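Ninety Towels and a Very Good Soap

The woman who runs the Grutia bathhouse talks fast, and she laughs a lot. She reopened the place in May, after 58 weeks of repairs, and she still sounds thrilled that the boiler works.

"My grandmother swam here," she told me over coffee in the front office. "I learned to float in that small pool. When it came up for lease I didn't even read the second page!"

She read it later, and then she learned plumbing. The old pipes ran under the changing rooms, and 38 of the floor tiles had to be lifted by hand and put back in the same order. She did most of that herself – on her knees, with a radio playing.

What she loves talking about most is laundry. The bathhouse owns 90 towels, all bought from Tundholm, and she has strong feelings about every step of their care. "Skip the softener. Please! A towel is supposed to drink water. Wash it warm, shake it hard, and roll it while you're in a good mood." 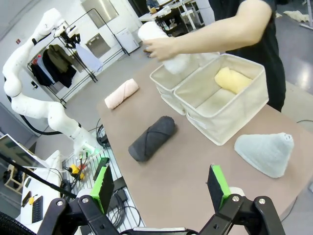 Soap and steam

The soap comes from Benítez, a small maker two streets away, and it smells of orange peel and a little of pine. She ordered 400 bars for the first season and has already called to ask for more.

I asked about the steam room, and she was up and out of her chair before I finished. "Go in for ten minutes, come out, sit on the bench, drink some water. Then go back in. People rush it – they treat it like a bus stop."

Next she wants to open on Sunday evenings, with the lights low and soup in the lobby. She's still looking for a big enough pot.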